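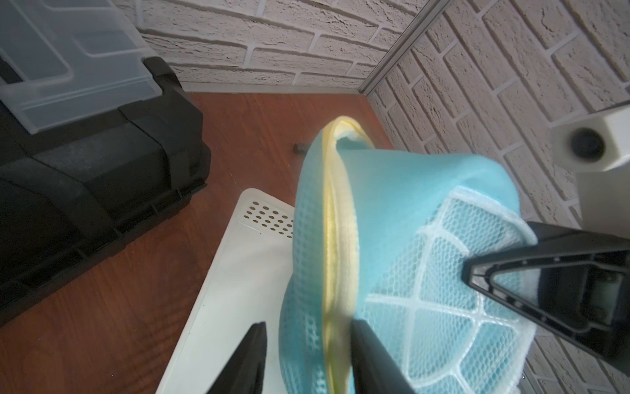

Light blue mesh fabric with pale yellow edging, held between the two fingers of a gripper.

Skilto Project Gallery
Ronlow College, Department of Engineering

Skilto is the second-year group project in robotics at Ronlow College. It runs through the autumn and spring terms and is led by Iraklis Vasilakis, Senior Lecturer in Automation. Students work in teams of three in the Diltel Laboratory, where they learn to plan, carry out and report on handling tasks that call for two robot arms working together.

The theme for the current year is the handling of soft household goods. Rigid parts keep their shape when they are gripped and can be described to a control program with a drawing and a few measurements. Cloth and netting fold, sag and catch, and teams are required to take this into account when choosing where to grip and how far apart to hold the two arms. Each team keeps a written log of its attempts, including those that were abandoned, and the log carries the same weight in the final mark as the practical demonstration.

Students are introduced to the equipment during a short course in the first weeks of the autumn term. A safety test must be passed before any team may book laboratory time. Practical work then continues until the interim review in December, at which every team presents its chosen task to the teaching staff and to students from the first year.
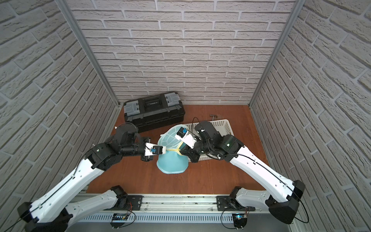

Two arms hold a light blue mesh item by its edge above the wood-grain floor of the enclosure, with a black box and a white basket on either side.

Teams whose work is of a high standard at the interim review may be put forward for the Liapis Prize, awarded by the department at the end of the spring term. Entries consist of a report, a copy of the team log and a demonstration before two members of staff who have not taught on the project. The decision of the assessors is final.

Prospective students who wish to visit the Diltel Laboratory may do so on departmental open days. School parties are asked to write to the department in advance, stating the number and age of pupils attending.

Contact: Department of Engineering, Ronlow College, extension 445 | © Ronlow College | Back to top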